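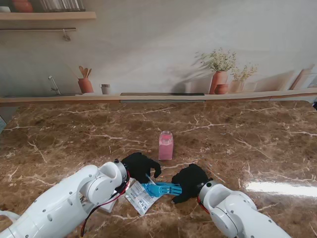

Los dos brazos sobre la encimera de mármol, con la mano derecha en torno al objeto azul.

Kai-wen Tu, mayo

# zollmont-bimanual

¡Por fin sale la versión 2! Zollmont es nuestra capa de planificación para dos brazos con manos de cinco dedos, y este repositorio reúne el planificador, los ficheros de calibración y 69 episodios grabados en cocina.

## Qué cambia

- Las trayectorias de ambos brazos se resuelven juntas, con comprobación de colisiones entre muñecas (¡cuánto la echábamos de menos!).
- El módulo de percepción, `sostmont`, lleva máscaras nuevas para plásticos translúcidos y brillos sobre superficies pulidas.
- 13 primitivas de agarre, todas editables en YAML.

## Uso

 pip install -e .
 zollmont replay --episode 13

Conviene probar primero con `--dry-run`.

## Limitaciones

Las bolsas arrugadas todavía confunden la estimación de profundidad, y los reflejos del techo generan contactos fantasma. Si tenéis ideas, abrid un issue: me encantará leerlas.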